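Entrega final, 20 de febrero de 2025
Araba Darko y Joaquim Neves
Asignatura: Métodos de investigación en historia social

# Partidas de café: lo que cuentan las planillas del club Kurasby

## De dónde sale el trabajo

Empezamos buscando otra cosa. Queríamos estudiar los cafés de Grikina como lugares de reunión y nos faltaban fuentes escritas: los dueños guardan pocas facturas y casi ninguna foto. En el café Luvholm nos hablaron del club de ajedrez Kurasby, que jugó allí durante décadas, y de una caja con sus planillas. ¡Eran 3553 hojas! Había partidas de torneo, amistosas, alguna lista de la compra en el reverso y una receta de sopa de guisantes que copiamos entera en el anexo.

Desde ese momento el proyecto cambió de tema. Una planilla de ajedrez es un documento modesto (dos nombres, una fecha si hay suerte, las jugadas y el resultado), pero cuando se leen muchas seguidas empieza a verse quién jugaba con quién, cuánto duraba una tarde y qué estaba de moda.

## Cómo trabajamos

Descartamos las hojas repetidas, las incompletas y las que el café había dejado ilegibles, en el sentido literal de la palabra. Quedaron 2561 partidas. Transcribimos enteras 100, elegidas por sorteo, y del resto anotamos solo los jugadores, la apertura y el resultado.

La notación nos dio más guerra de la prevista. Las planillas más viejas usan el sistema descriptivo, en el que «P4R» es el avance de dos casillas del peón de rey y cada bando cuenta las filas desde su lado. Las modernas escriben «e4» y se acabó. Hay un periodo intermedio en el que los dos sistemas conviven en la misma hoja, y es una maravilla: un jugador empieza con el antiguo, su rival anota con el nuevo y en la jugada diez alguno se rinde y copia al otro. Joaquim preparó una tabla de equivalencias que acabamos sabiéndonos de memoria.

También entrevistamos a antiguos socios. Les llevábamos copias de sus propias partidas y las reproducíamos con ellos en el tablero — la conversación cambiaba por completo en cuanto se movían las piezas. Quien no recordaba un año entero se acordaba perfectamente de un alfil mal puesto.
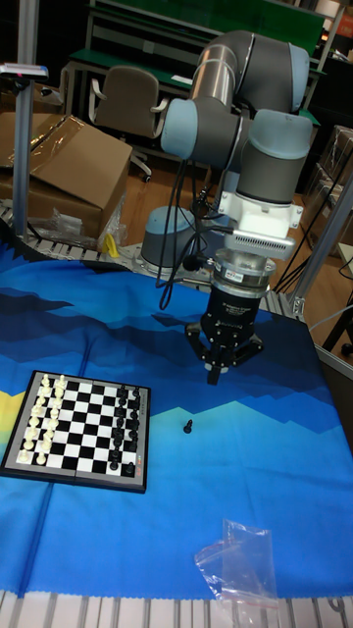 Alcides Correa nos dijo que estábamos dando demasiada importancia a las aperturas, que en el Luvholm se jugaba la Italiana porque era la que se sabía todo el mundo y que lo interesante venía después, «cuando ya no quedaba libro y tocaba pensar». Según él, las mejores partidas del club nunca se anotaron, porque quien va ganando a las damas o al ajedrez en un café no se para a buscar un lápiz.

La objeción nos pareció muy buena y modificó el análisis. Volvimos a las partidas transcritas y nos fijamos en los finales. Hay finales de torres larguísimos, jugados con una paciencia admirable, y otros que se abandonan en posiciones que hoy cualquier manual da por tablas. En los márgenes aparecen comentarios como «cierran» o «seguimos en casa de Shakuntala», así que la hora del café pesaba en el resultado tanto como el peón de ventaja.

## Resultados

**Las parejas.** Esperábamos un club abierto en el que todos jugaban con todos. Encontramos pequeños círculos bastante fijos. Shakuntala Bhatt y Kuldeep Kaushik se enfrentan una y otra vez, casi siempre con la misma defensa francesa, y parecen estar discutiendo una sola idea durante años. ¡Leer esas partidas en orden es como leer cartas!

**Las modas.** Los gambitos van por rachas. Durante una temporada casi todos los socios sacrifican un peón en las primeras jugadas, y luego la costumbre desaparece. Sospechamos que circulaba algún libro prestado, aunque no hemos podido identificarlo.

**El torneo de diciembre.** La copa Granström, que se disputaba cada año antes de las fiestas, es la parte mejor documentada. La edición más concurrida tuvo 17 inscritos, número impar, de modo que en cada ronda descansaba alguien. En las hojas de emparejamientos ese descanso figura como «sopa», y por fin entendimos la receta.

## Límites y lo que queda por hacer

Lo que se conserva es lo que alguien quiso guardar, y las derrotas rápidas seguramente acabaron en la papelera. Las fechas faltan en muchas hojas y las ordenamos por el tipo de papel y por la notación, un método útil pero discutible. Tampoco pudimos hablar con nadie de la primera época.

Nos gustaría transcribir las partidas restantes y dejarlas en un archivo de consulta libre. Kuldeep ya nos ha pedido las suyas contra Shakuntala, todas menos una del torneo, que según él está mal anotada. La hemos revisado dos veces y las jugadas son legales hasta el mate.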